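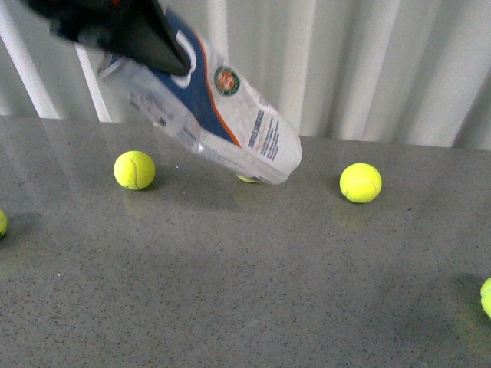 AUTO DE ENCERRAMENTO DO ARMÁRIO 157

O presente auto foi lavrado no mês de novembro, na antiga residência dos funcionários da Companhia Sovedero, por determinação da respetiva Direção de Património, e refere-se ao conteúdo do armário 157 e da cozinha contígua, atribuídos em vida ao engenheiro Pavlović, inspetor de linhas, aposentado. A signatária, Tove Kirkegaard, arquivista de segunda classe, foi designada para o efeito por despacho verbal, posteriormente reduzido a escrito.

Consta do regulamento da residência que os bens de um morador falecido devem ser retirados, descritos e ensacados no prazo de trinta dias. O regulamento não prevê o caso de o morador ter deixado instruções. O engenheiro Pavlović deixou-as, numa folha pautada, presa com um alfinete ao lado de dentro da porta do armário. A folha foi junta ao processo como anexo primeiro e diz o seguinte:

«A quem vier fazer o inventário. Peço que as bolas fiquem para o fim. Peço também que, antes de as guardar, as deixem cair uma vez cada uma sobre a bancada, da altura de um palmo. As que saltarem são para o Grudik. As outras também, mas é preciso dizer-lho.»

A signatária solicitou parecer à Direção quanto ao cumprimento deste pedido. A Direção respondeu que o auto deveria limitar-se aos factos.

Dos factos, portanto.

O armário continha dois casacos de serviço, um dos quais sem botões; um par de botas de inspeção; uma caixa de sapatos com recibos da cantina; um rádio de pilhas, sem pilhas; quatro cadernos de registo de linha, propriedade da Companhia, que deveriam ter sido devolvidos à data da aposentação e que se consideram devolvidos por este meio. No terceiro caderno, entre medições de catenária, encontram-se páginas que não respeitam ao serviço. Trata-se de resultados de partidas de ténis. Os parciais estão anotados com a mesma letra e a mesma tinta das medições, em colunas encimadas pelas iniciais P. e G.

Interrogado sobre o assunto, o porteiro da residência declarou que Grudik era o nome do morador do quarto fronteiro, mecânico das oficinas de Evow, e que os dois senhores jogavam no pátio das traseiras, contra o disposto no artigo que proíbe jogos de bola. Declarou ainda que não havia rede. Jogavam por cima da corda da roupa, que baixavam à altura conveniente e tornavam a subir antes do jantar. Perguntado se alguma vez participara a infração, o porteiro respondeu que contava os pontos.

Procedeu a signatária à soma dos resultados. O caderno regista 466 partidas. A última tem a indicação de interrompida, com o marcador em vantagem de G., e por baixo, a lápis, a palavra «chuva». Não foi possível apurar a data. O caderno prossegue com medições durante mais doze páginas e termina a meio de uma linha.

Passou-se de seguida à cozinha. Os tachos, a louça e os talheres pertencem à residência e foram deixados no lugar. Retiraram-se um frasco de café, encetado, uma lata de chá e uma toalha de mesa com as iniciais da mãe do falecido, segundo informação do porteiro. Sobre a bancada cinzenta, salpicada, foram finalmente colocadas as bolas de ténis, amarelas, que o engenheiro guardava na última gaveta, por baixo dos panos.

A signatária esclarece que, neste ponto, cumpriu o pedido constante do anexo primeiro. Fê-lo fora das horas de expediente, pouco depois das sete da tarde, para que o tempo despendido não fosse imputado à Companhia. Deixou cair cada bola da altura de um palmo. Algumas saltaram bem e tiveram de ser apanhadas do chão. Outras subiram pouco e ficaram a rolar devagar sobre a bancada, até encostarem à cortina. Uma não saltou. A signatária repetiu o ensaio com essa última, embora as instruções dissessem uma só vez, e o resultado foi idêntico.

Foram todas guardadas no mesmo saco de plástico.

Restava a entrega. O quarto fronteiro encontrava-se ocupado por um revisor recém-admitido, que ignorava o nome do seu antecessor. Os serviços de pessoal informaram que o mecânico Grudik tinha sido transferido para casa de uma filha, a 200 quilómetros da residência, e que a sua pensão, no valor de 2260 coroas, continuava a ser levantada pontualmente. A Direção de Património não autorizou despesas de deslocação. A signatária viajou a expensas próprias, no comboio da manhã, levando o saco ao colo por não lhe parecer adequado depositá-lo na rede das bagagens.

O destinatário recebeu-a na cozinha. É homem de idade avançada e ouve mal do lado esquerdo. Foi-lhe lido o anexo primeiro, em voz alta, por duas vezes. Em seguida foi-lhe comunicado, nos termos da vontade expressa pelo falecido, que nem todas as bolas saltavam.

O senhor Grudik perguntou quantas. A signatária respondeu que não constava do auto. Ele disse que estava bem assim, abriu o saco e tirou uma bola ao acaso, que apertou na mão durante bastante tempo, sem a deixar cair. Perguntou depois pelo caderno. Foi-lhe explicado que se tratava de propriedade da Companhia e que já dera entrada no arquivo, onde podia ser consultado mediante requerimento. Quis saber que palavra estava escrita na última partida. Foi-lhe dito que era «chuva».

«Não chovia», declarou. «Ele estava cansado e eu ia ganhar.»

Pediu que a declaração ficasse registada. Fica registada.

A filha do destinatário ofereceu café, que foi aceite. Durante o café, o senhor Grudik expôs com algum pormenor a técnica de servir por cima de uma corda de roupa, matéria que a signatária se abstém de reproduzir por exceder o âmbito do presente auto. Importa apenas mencionar que a corda devia estar sempre com alguma peça estendida, de preferência um lençol, pois sem isso não havia maneira de decidir se a bola passara por cima ou por baixo, e as discussões prolongavam-se até à hora de fechar o portão.

Assinou o recibo com a mão direita, mantendo a bola na esquerda.

De regresso à residência, a signatária verificou o armário, que se achava vazio, e retirou o alfinete da porta. O compartimento foi limpo e a chave entregue ao porteiro. Na mesma ocasião, observou que a corda do pátio estava baixa, à altura do peito, com um lençol estendido ao meio. O porteiro informou que o revisor do quarto fronteiro lhe perguntara pelo regulamento e que ele lhe indicara o artigo aplicável, sem deixar de lhe dizer onde se prendia a corda.

Nada mais havendo a declarar, encerra-se o presente auto, composto por este texto, pelo anexo primeiro e pelo recibo de entrega, que vai junto como anexo segundo.

Tove Kirkegaard
Arquivista de segunda classe

Averbamento posterior, do punho da mesma: foi requerida a consulta do terceiro caderno. O pedido vem em letra trémula, com o selo devido, e no campo destinado ao motivo lê-se «correção de um resultado». Deferido.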